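Ticket 5437: Seasoning pouch filed under the wrong shelf label
Site: Matlala kitchen store
Opened by: Busisiwe Pillay
Status: Closed

09:10, Busisiwe
Hello! Lovely new pantry list, I'm using it every day already. One snag: when I type "bouillon" into Manden I get stock cubes and nothing else. The yellow pouches don't come up at all, and I know we have 8 on the books.

09:25, Gert Van Wyk
Thanks Busisiwe, great spot! Could you tell me what the front of the pouch says? I suspect it went in under its Chinese name only.

09:40, Busisiwe
Photo attached. It's a cheerful bright yellow thing, so at least it's easy to find by eye!

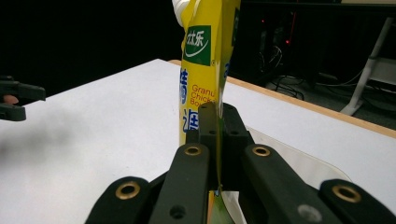

Attachment 1: front of pouch, green 太太乐 logo, start of the English name in red

10:05, Gert
Perfect, thank you! I can read "Granu", "Chick" and "Bou" before the pouch folds away, so I'm taking that as granulated chicken bouillon. Please check it against the full name on your side.

Found the entry. It was saved as 太太乐 with the English field left blank, and it had landed on shelf 37 with the dried noodles. I've filled in the English name, added "stock powder" and "chicken powder" as extra search words, and moved it to shelf 54 with the other seasonings.

10:30, Busisiwe
Name checked, you had it right. Search finds it first time now, and "chicken powder" works too, brilliant! The shelf label still prints the old number though.

10:45, Gert
Labels were held in the print queue. Cleared it and sent a fresh one.

11:20, Busisiwe
New label's up and looks smashing. Happy for you to close this.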